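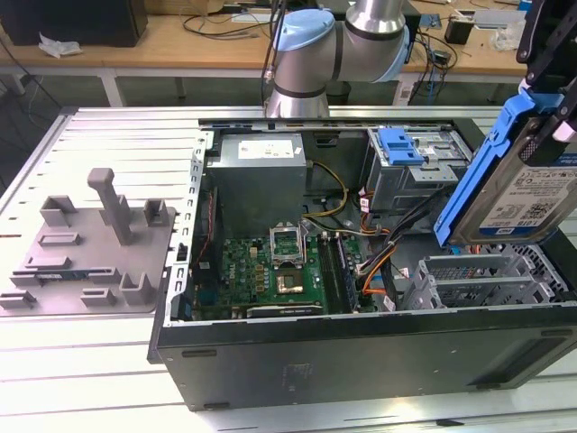 Computer tower on its side on the slotted worktable.

4. Getting the Maltum old harbour walk ready

I wrote this walk on foot, with Tymofii Dovhaniuk reading street names out to me from a very creased map, so the steps follow the order you'll want at the kerb. Do the first three at home on your wi-fi, because the signal down by the Customs Steps is dreadful!

1. Open the Broslow guide and tap Walks, then Maltum, then Old Harbour.
2. Tap Download. The pack is 336 MB and can take up to 70 minutes on a slow line, so put the kettle on.
3. Pick your starting point. I always choose Aebischer Gate (it's downhill from there), but the tram stop works just as well.
4. Switch on Auto-play if you want each story to begin when you reach the right doorway.

Note: Auto-play needs location turned on. If you'd rather keep it off, type the stop number into the box at the bottom and press Go. 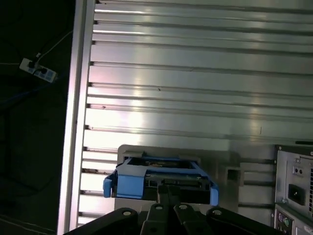 Power strip with two plugs in, next to the slatted metal panel.

4.1 Changing the route

The full walk is 3,013 metres and takes in the rope store, the silk merchants' row and the old Tiromitz picture house. To shorten it:

1. Tap the map and hold your finger on any stop.
2. Choose Skip. The line redraws itself (give it a moment, mine dawdles).
3. Tap Keep route.

I'd leave the picture house in, even if you skip everything else. The tiled foyer is lovely, and there's a recording of the organ that I play far too often.

Caution: the quayside past stop 3 has no railing. Please stop walking before you look at the map.

Caution: on a Sunday the fish market spills right across Cooper Lane. Go round by the chapel and the guide will pick you up again on the far side.
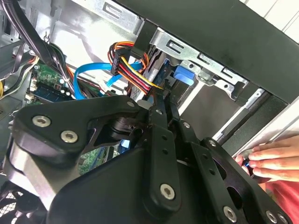 Black gripper at the open computer case.

4.2 If a story won't play

1. Check your headphones are connected.
2. Close the walk and open it again. Your place is saved.
3. Still silent? Delete the pack and download it once more. Skipped stops come back when you do this, so you'll need to take them out again as in 4.1.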